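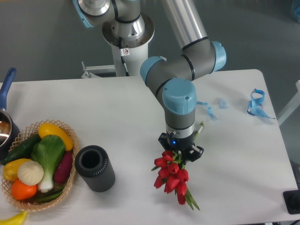 Red tulips with closed blooms, above a table with a wicker basket of imitation vegetables.

A tulip bouquet is a bunch of cut tulips (genus Tulipa) tied or held by the stems. Stems are usually cut while the buds are closed and showing color. Cut tulips continue to lengthen in water and bend toward light, so arrangements lose their original outline. The lower leaves are commonly stripped before the bunch is placed in a vase. In the Northern Hemisphere, garden tulips flower mainly in April; bulbs forced under glass supply the winter trade.

See also: Cut flowers; Wicker; Imitation food

Contact | © Gosodard | Back to top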